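Gellgate Automation Group
Minutes of the Gripper Comparison Meeting
January 14, 2024

Present: Ratih Manurung (chair), Osaze Mohammed (minutes), and the bench team. Two apologies were received, both from people who had a very good excuse and who have promised to read these minutes all the way through.

1. Welcome and last meeting's minutes

Ratih opened the meeting and thanked everyone for coming in, particularly those who had moved other things to be there. The minutes of the last meeting were accepted with one correction. Under item 4 they had said that the Grukari fingers were "softer" than the Gellberg ones, and what had been meant was that the finger pads are softer. The fingers themselves are, if anything, a touch stiffer. Osaze apologized for this and has fixed the shared copy.

Matters arising were few. The spare pads have come in and are in the drawer under the controller shelf, left side. The label printer is still out of tape.

2. Where the comparison stands

For the benefit of those who joined us only recently, Ratih went back over the plan, and it did no harm for the rest of us to hear it again. We are comparing two sets of finger pads, the Grukari and the Gellberg, on the same pair of arms, with the same controller settings, on cloth work. The goal is to choose one set to carry into the longer runs in February. We had talked in the fall about trying a third set as well, but that was dropped when the adapter did not fit, and there was no wish in the room to open it up again.

The full plan calls for 400 attempts, split evenly between the two sets. Osaze reported that 334 have now been logged and checked. An attempt, as we agreed in the fall, runs from the start command to the moment both grippers open and the arms go back to rest, whether the cloth ended up folded or in a heap. Attempts stopped by hand are logged on their own sheet and do not go into the total.

A question came up about whether the early attempts, made before the wrist cables were tied back, should still count. There was a good long talk about this. One view was that the arms moved a little differently with the cables swinging free, and that we would be mixing two kinds of run. The other was that both pad sets had been used before and after the change, so neither was being favored. In the end it was agreed to keep them in and mark them with a star in the log, so that anyone who wants to leave them out later can do so easily.

3. Corner grasps on the large cloth

This took up the largest part of the meeting, as everyone had expected it would. The small cloths are going nicely with either set of pads and there is not much left to say about them. The large teal cloth is a different matter. It asks both arms to work at the far corners, a good way out from their bases, and it shows up differences that the smaller pieces hide.

Osaze went through what he has been seeing with the Gellberg pads. They hold on well once they have hold of something, and he has very few drops in the log after a good first pinch. His trouble is with the pinch itself. When the cloth is lying flat against the tabletop the pads tend to slide over it, and the fingers close on nothing at all or on a tiny bit of edge. If there is already a fold or a raised corner to go for, they do much better.

The Grukari pads are nearly the opposite. They pick up a flat edge quite willingly, but they have a habit of taking two layers when only one is wanted, and they are slow to let go. Several people had noticed the cloth being carried along for a moment as the fingers opened, which spoils the placement even when the lift was a lovely one. Ratih wondered whether opening the fingers wider at release would help, and this seemed worth a short test before anybody thinks about trimming the pads.

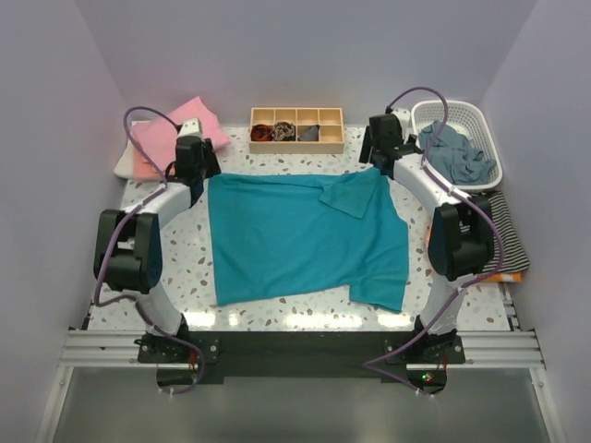
Two-arm bench during large cloth work, with the grippers at the upper corners of the teal cloth.

There was some discussion of the turned-over band that so often appears along the top edge of the cloth. It makes a convenient thing to grasp, but it also means that two attempts which look alike in the log may have started from quite different places. Ratih suggested that we write down, for every large cloth attempt from now on, whether the top edge was flat or turned over at the start. It is only one more box to tick, and people were happy to do it.

The loose triangular flap that sometimes forms near an upper corner was raised as well. Should the operator smooth it out before starting? After some back and forth it was agreed that the operator should leave it alone. Cloth in the real world will have flaps in it, and we would like to know how each set of pads copes. If the flap is lying right under a gripper's starting position, the operator should shake the cloth out and lay it down again.

4. Cables

The cable question is better than it was, and thanks were given to those who stayed late to sort it out. The purple cables now run down the outside of the forearms and around the elbows, and with the ties in place they behave themselves through most of the motions we use.

Two worries remain. The first is the loop above the right gripper, which comes over the rim of the white basket when that arm is at the far corner. It has not caught on anything so far, but several of us have found ourselves watching it when we ought to have been watching the fingers. Moving the basket was suggested. Osaze pointed out that its place is fixed by the put-away task, and that moving it would mean teaching those positions again. It was agreed to try a slightly shorter loop first and see if the wrist still has enough slack for a full turn.

The second is the slack down by the bases, below the front edge of the table. It is out of the way of the cloth, but it is at just the right height for a knee or a chair arm. Please be careful when you pull a chair in. A longer-term fix will be looked at once the comparison is finished, as we would prefer not to change the wiring between now and then.

5. Camera and lighting

The overhead lights are leaving bright patches along the near side of the tabletop. These do not trouble the people at the bench, but they do trouble the edge finder, which has been known to take the border of a glare patch for the bottom edge of a cloth. The teal cloth is dark enough that it mostly gets by. The off-white one is the worst for it.

We talked through turning off the front row of lights, putting a diffuser over them, and tilting the camera a little. Tilting the camera was ruled out fairly quickly, as it would mean calibrating again with 334 attempts already in hand from the present position. The diffuser was the favorite. Ratih has a sheet of the right material left from an older job and will bring it in. If it changes the overall brightness, Osaze will take a fresh set of reference pictures so that we can tell the two periods apart.

6. Controller settings

A shorter item, to everyone's relief. The closing force has been kept the same for both sets of pads all the way through, and there was a proposal to let each set have its own best value. The argument in favor is a fair one, because nobody would run the Grukari pads at the present force if they had the choice. Even so, the feeling was that we should finish what we started on equal terms. After the 400 are done, we will run 54 extra attempts on the large cloth with each set at its own preferred force, and report those by themselves.

The controller also paused 6 times during the last block, each time with a message about a late reply from the left arm. All of them cleared on restart. Osaze has saved the messages and will compare them with the times in the attempt log. In the meantime, if you get one of these pauses, please write down which task was running before you restart. A scribble on the pad beside the keyboard is perfectly fine.

7. Keeping the bench in order

Ratih asked, very kindly, that the table be set up the same way at the start of every block. The wooden organizer box belongs in the middle against the back wall, with the cords in the front row. The pink cloths go in the far-left corner, and the basket in the far-right. The striped cloth and the orange one have their place in front of the basket, though they have been creeping toward the right elbow, and it would be good to check the clearance there before the arms are switched on.

A printed setup sheet was proposed and welcomed. It will be taped to the side of the enclosure once the label printer question is settled, or with ordinary tape if it is not.

8. Any other business

The Phillips screwdriver that lives with the mounting plates has gone missing again. If it is in your bag, please bring it back with no questions asked.

Somebody asked whether visitors may watch the February runs. They may, as long as they stay behind the line on the floor and the operator has been told ahead of time.

Actions

Ratih: bring in the diffuser sheet; draft the setup sheet; short test of a wider opening at release with the Grukari pads.
Osaze: add the top edge box to the log form; star the early attempts; compare the pause messages with the log; new reference pictures if the light changes.
Bench team: shorten the loop on the right arm and check the wrist turn; finish the remaining attempts; find the screwdriver.

The next meeting will be held in February, in the same room, when the full count is in. Ratih thanked everyone once more for their patience and closed the meeting.

Minutes taken by Osaze Mohammed. Please send corrections to him before the next meeting.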